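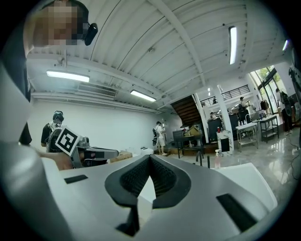
Illgate open day: questions we keep getting

Illgate holds its robotics open day in January, and our inbox has been full ever since we said we were going. We went in doubtful and came out a bit less doubtful on a couple of points. What you get is a working room with a staircase up to a mezzanine and people getting on with the job, some with gear on their heads and grippers held in the hand. If you want a polished stage show, stay home.

Are there robots walking around?
Not during our visit. The session was mostly about people recording tasks by hand, so that a machine can be trained on them later. The flyer says "meet the robots." We think the flyer oversells it.

What is the square black-and-white marker on the gripper for?
It lets software work out where the tool is and how it's tilted. That part was explained well, and we had no complaints.

They say they have 1,229 recorded tasks. Is that a lot?
We asked what counts as a task and got 2 different answers from 2 different guides. Until there's one answer, we wouldn't repeat the number to anyone.

Did the demonstration work?
The Tarnell demo had 3 tries at putting an item in a box. It managed one. The guide called that "promising." You can make up your own mind.

Will this replace warehouse jobs?
The talk said no, very firmly, and then moved on to a slide about labor costs. Ask about it. We did, and were told to send an email. No reply yet.

Can I try a gripper myself?
Yes, if you sign the form first. Read the part about recordings before you do. It lets them keep yours.

Is it OK for kids?
Older ones, maybe. There's equipment and cable on the floor, and the talk is long.

How does it compare with the Brulelitz day?
Brulelitz had better coffee and fewer straight answers.

Does it cost anything?
Entry is free. The Ruggiero workshop in the afternoon is extra, and we skipped it, so please stop asking us whether it's worth the money.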